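Diary of the Activity Room, Tuesday

Opened the room at 8:30. The heating had come on as set and the blinds were left half down on the street side. Efraín Ticona had signed the key out the evening before and signed it back in, with a note that the second cupboard door sticks again. The door has been reported under the old reference, number 119, and a reply from the building office is awaited.

The morning was given to the loose parts. It was agreed in June that anything without a set to belong to should be brought to the table, looked at, and either placed with a set or moved to the spares drawer. Lanying Jiang took the shelves by the window and I took the table itself. The Torres box was dealt with first, being the fullest, and is now closed and labeled. Two pieces of track were found in it that belong to the Biltard set and have been returned there.

The green ring took longer. It matches nothing on the Bromisero list, and Horácio Patrício, who put that list together, was of the opinion that it had come in with a mixed donation and had never been entered. He will look through the older sheets on his own time. Until then it is recorded as "ring, green, with holes," and stays on the table where people will see it and may recognize it. 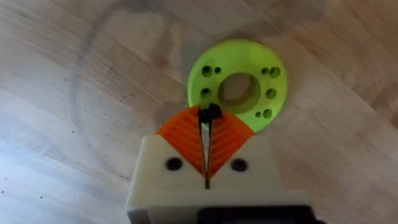
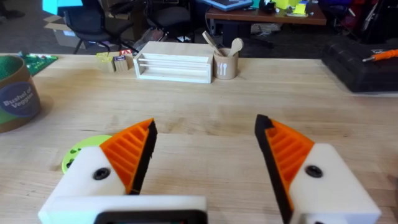
Should a part be thrown out when no set can be found for it? The rule of the room is that it goes into the spares drawer for 30 days, and only after that is the decision made by whoever is on duty.

The play food was discussed next. "Bushel of Veggies" is to be kept whole, container included, as the container is the part most often asked for when families borrow it. Lanying Jiang asked that the letter blocks be treated in the same way and not spread among other boxes, and this was accepted. The spoon and spatula are to stay in their cup for the cooking corner — they had been turning up in the sand tray, and washing them took up the end of two afternoons.

No decision was reached on the white rack. Custódio Rocha would like it for drying paintings; I would prefer to see it on the low shelf for the picture books. It will be tried both ways, paintings first.

Closed for lunch at noon. In the afternoon there were 11 children with their parents, almost all of them from the Tuesday group, and the room was full but orderly. One jigsaw was returned short of a corner piece. The family has been told and will check at home. Horácio Serrano brought the Wovix catalog and asked for our order by the end of the week. I have put down four storage tubs with lids and nothing further, pending the matter of the cupboard.

Room swept, table wiped, key returned at 5:15. To do tomorrow: the lower drawer, the felt pieces, and a second letter about the door.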